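Taltdale herb week - a few places left for August

Hello from a very sticky desk! I promised an update on the study trip and I've finally got one. We're heading back to Taltdale in August for eight nights of plant walks, medicine making and mornings at the community clinic, and I'm so pleased that Khrystyna Kostiuk is coming along to teach again. If you did her salve and tincture day last year you'll know she gets through a lot of beeswax (and a lot of tea).

The cost is $1250, or $990 if you're happy in the bunkhouse, and that covers meals, the minibus and all your workshop supplies. Flights are up to you. We've got 4 bunkhouse beds left as I write this, plus a couple of spots in the twin rooms. A deposit holds your place until the end of the month.

Clinic mornings are for watching and helping out with the small jobs - labelling, weighing, making up tea blends. You don't need any training, but students in their second year or above can ask to sit in on consults with Anatole Huet. He likes to know names ahead of time, so tell me when you book.

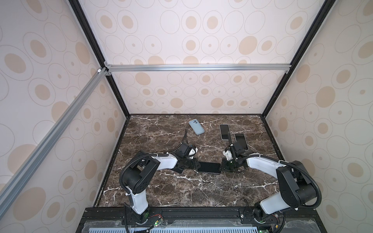 As for packing, bring boots you've already worn in, a hat, a notebook that can cope with getting damp and a few small jars with good lids. I took brand new boots last time and spent the second plant walk in borrowed gumboots two sizes too big. If you've got a favourite field guide, throw that in too - the shelf at the bunkhouse is mostly crime novels.

Booking forms are at the front counter, or reply to this and I'll send you one. Please put any allergies on it, food or plant!

Contact: Haddad Herbal Studies, Room 448 | © 2019 Haddad Herbal Studies | Back to top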